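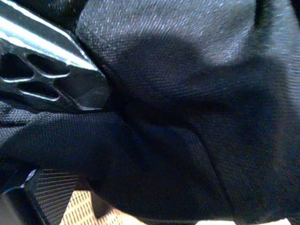
*Dark twill, bunched and creased. The diagonal weave shows most clearly where light falls across it.*

# Care and Folding of Dark Twill

Household Guidance Sheet 8, Skistness Residence Services

This sheet applies to dark trousers, work aprons, overshirts and heavy cotton covers issued to or owned by residents. It replaces the laundry notes formerly kept in the Istton building. Residents with delicate or lined garments should follow the sewn-in label wherever it differs from the advice given below.

## Recognizing the weave

Twill is woven so that fine parallel ridges run diagonally across the cloth. Denim, drill and many canvas-weight work fabrics belong to this family. On black and navy pieces the ridges can be hard to see in shade, and two garments that look identical in a closet may prove to be different colors near a window. Sort dark items in daylight or under the bench lamp.

Raised ridges take the most rubbing in wear and in the machine. Dye is lost there first, particularly along a crease that has been left in place through a full wash.

## Before washing

- Empty all pockets and brush out the seams.
- Close zippers and hooks. Leave buttons open.
- Turn the garment inside out.
- Shake out any bunched cloth and open folded cuffs.
- Wash new dark items alone for the first two washes.

Spots should be treated from the reverse side with a damp cloth and a small amount of liquid detergent. Press the cloth against the spot and lift it. Scrubbing across the ridges leaves a pale patch that cannot be corrected in the laundry room.

## Washing

Select the cold or cool program and a low spin. Use liquid detergent, as powder can lodge in the weave and dry as gray streaks. Fill the drum no more than two-thirds full. Heavy twill holds a great deal of water, and a packed drum will set hard creases that are difficult to remove afterward.

Bleach and products sold as brighteners are not to be used on dark loads. Fabric softener is permitted on personal clothing but must be left out for aprons, which need to absorb spills.

## Drying

Remove the load promptly when the program ends. Hold each piece at the waistband or shoulders, give it two firm shakes, and smooth the seams by hand. Hang trousers by the hem, inside out, away from direct sun. If a dryer is used, choose low heat and take the garment out while the seams are still slightly damp.

The drying racks on the Moya side have 32 numbered places. Please use the place that matches your locker and clear it by the following evening.

## Folding

1. Turn the garment right side out and lay it on a clean, light-colored surface.
2. Smooth the cloth outward from the center with a flat palm. Work along the length of the garment, and avoid pulling on the diagonal, where twill stretches most readily.
3. For trousers, place one leg over the other with the seams together. Draw the seat point inward to make a straight edge.
4. Fold from the hem toward the waist, in half and then in thirds.
5. For aprons, lay the ties flat inside before the first fold.

A tilted lamp is useful at this stage. Light from one side brightens the raised parts of dark cloth and throws small folds into shadow, so that a crease missed from above becomes plain. Lint also shows up well in this light and may be removed with a dry brush drawn in one direction.

## Storage

Stack dark twill no more than eight pieces high. Heavier items go at the bottom. Shelf boxes from the Clustero range fit the lower closet shelves and may be requested from the linen desk. Refold stored covers along different lines each January so that the same creases are not left to fade.

Questions concerning stains or repairs should be addressed to Anselmo Miranda at the linen desk. Requests for replacement aprons are handled by Abdelkrim Morsy, Room 148.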